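8 min read
Print | E-mail this article

3.2 Worktop materials and cleaning habits

Households in Tranden were asked which material their main kitchen worktop was made of, how often they wiped it and what they used. Of the 1,823 forms sent out in February, 1,721 came back complete enough to use. Laminate was the most common answer, followed by wood and then stone. Marble was rare outside the newer flats at Vaston.

Owners of stone worktops wiped them more often than other groups but were less likely to use a shop-bought spray. Many wrote in the margin that they had been warned off vinegar and lemon. Karppinen and Lobo found the same caution in their earlier Pleledau survey, where plain water and washing-up liquid were the usual choice.
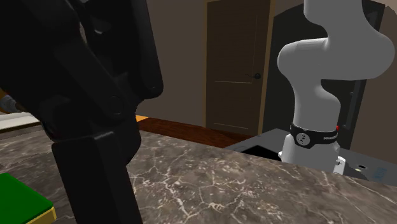 Figure 4. Marble countertop.

Stains were reported differently by material. Wood owners named water rings and burns. Marble owners named dull patches, which most put down to fruit juice or wine. We did not inspect the kitchens, so these causes are the householders' own. A follow-up call to 30 homes suggested that some dull patches had been there when the household moved in.

Age of the worktop mattered less than we expected. Tenants wiped as often as owners did but seldom sealed or oiled the surface, and several were unsure whether they were allowed to.

Comments

Lempi Oksanen: Was quartz counted as stone? Ours is sold as stone but the fitter said to treat it differently.

Vilmos Sárközi: It was, yes. The form had one box for both, with a line underneath for marble.

Lempi Oksanen: Thanks. I would split them next time.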